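Orkdale Two-Arm Assembly Station
Faltlow Shared Workshop, Equipment Register
Last revised 2019-08-19

Summary

The Orkdale station is a pair of robot arms with grippers, set up for light assembly work on parts up to the size of a small household table. It was built by members of the Faltlow Shared Workshop and is available to all members who have completed the induction for powered equipment. The station may be operated by hand through the paired lead handles or run from a stored program.

The station is intended for joining, holding and turning lightweight parts, in particular molded or printed plastic parts, tubes and legs. It is not to be used for cutting, drilling, heating or any work involving liquids.

Specification

Arms: two, mirrored left and right
Grippers: one per arm, two black soft-faced fingers each
Cameras: one overhead at head height, one at each wrist
Maximum width between gripper tips: 108 cm
Maximum gripper opening: 75 mm
Supply: 24 volts, from the fixed unit under the bench
Controller: Stesov, second series
Finger covers: Aydoğan, standard size, black
Logged running time at last service: 1,156 hours

The controller records both wrist views together with the overhead view. Recordings are kept on the station computer until the member removes them. Members who wish to share recordings outside the workshop must first speak to Derek Hulme.

Typical work

The present demonstration project is the assembly of small furniture with white ribbed plastic parts, white legs and light blue poles. The sections fit together at the corners. One arm steadies the ribbed part while the other presents the pole. Both arms are needed because the part tilts readily when a pole is brought to one corner.

The program for this project was prepared by Ah-rin Yoo and is stored under the name "Corner 2." It does not include the final seating of the joint, and members are asked to complete and check every joint by hand before placing any load on the finished piece.

Views of the work
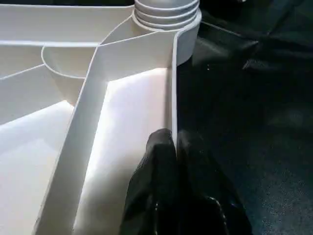 Wrist view: a black finger at the side wall of the tray section, with the ridged post at the top. 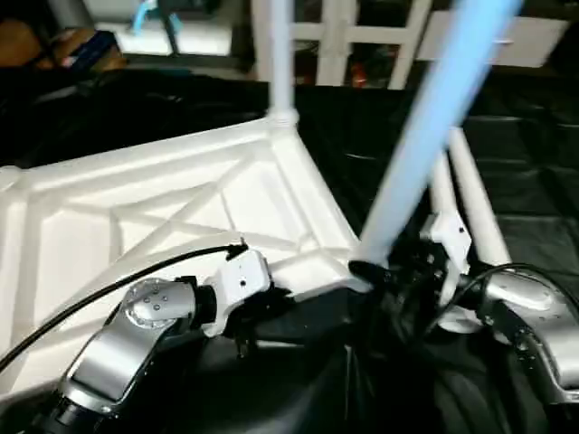 Left gripper at the corner of the lattice section, right gripper at the lower end of the light blue pole.
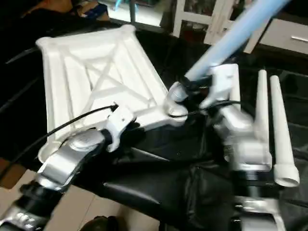

The square ribbed plate between the two arms. 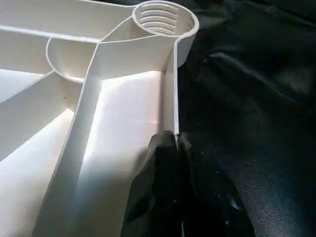

Wrist view: the grip on the thin outer wall, below the round socket.

Preparing the station

Clear the working area of tools and loose hardware. Lay the black cover flat and press out large folds where the part will rest. Small creases are acceptable.

Place spare legs and poles to the right, within reach of the right arm but outside the path of the left. The overhead camera should be able to see the full length of each one.

Check that the wrist cables run freely over the arms. Each cable needs enough slack for a full turn of the wrist. A cable that is pulled tight at the start of a session will come out of its connector during the first large movement.

Inspect the finger covers for splits. Replacement covers are in the drawer marked Aydoğan. Covers from other makers have been tried and are thicker at the tip, so that the fingers no longer close fully on thin walls.

Switch on the controller and wait for both arms to report ready before touching the lead handles.

Gripping thin-walled parts

White plastic parts with shallow ribs should be held by an outer wall or a corner. Gripping an inner rib is possible, but the fingers may meet the floor of the compartment before they have closed.

The force setting for these parts is 24 on the controller dial. This figure was found by trial on scrap pieces and applies only with new finger covers. With worn covers, begin at the same setting and increase it by one step at a time.

Bright overhead light can wash out the floor of a white part in the wrist view. Members should lower the exposure of the wrist cameras before a session, using the menu entry "Wrist, Light Parts." The setting returns to normal when the controller is switched off and must be selected again each time.

Booking

The station may be booked in sessions of 75 minutes, with no more than two sessions in succession for one member. Bookings are made in the register at the front desk or by message to the equipment office. A session not taken up within the first quarter hour may be given to the next person waiting.

Members working on a home project may bring their own parts. Parts must be clean, dry and free of adhesive. Parts with exposed metal edges require a set of covers supplied by the member.

Induction

Induction takes one session and is given by Ah-rin Yoo or Derek Hulme. It covers starting and stopping, use of the lead handles, changing finger covers, and recovery after an emergency stop. Members who completed induction on the earlier single-arm station must attend again, as the stop procedure is different.

Known limitations

The right wrist drifts slightly when held still for long periods. It should be returned to its home position between pieces.

The overhead view does not show the underside of a part once it has been laid flat. The wrist cameras should be used for checking sockets.

Stored programs written before April use the old arm spacing and will not run correctly. They have been moved to a separate folder and may be used for reference only.

Faults and service

Faults are to be entered in the book beside the controller, with the name of the program in use and the position of both arms at the time. The station is to be left switched off after any fault involving a cable or a joint. Requests for service, spare covers or a copy of the wiring plan should be addressed to Derek Hulme at the equipment office.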